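Khondokar Planner 3
Grasp and motion planning for tabletop arms

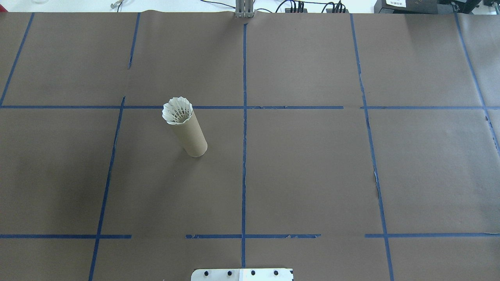
Khondokar takes one camera view and returns a ranked list of grasps, each with a path the arm can follow. Version 3 is much better at stacked and nested things, and we're really pleased with it! A shuttlecock sitting cork-down in the top of a cardboard tube is now treated as two separate objects, so you can ask for the feathers to be left alone and the tube gripped low down. Blue tape on brown paper is read as flat marking – you can name the cells and use them as place targets.

Plans up to 400 waypoints
Typical planning time: 70 ms
Works with 2 arms on a shared table
Reads Iltaner scene files from December onwards

Setup questions go to Ruwan Siddiqui at the Lovport office.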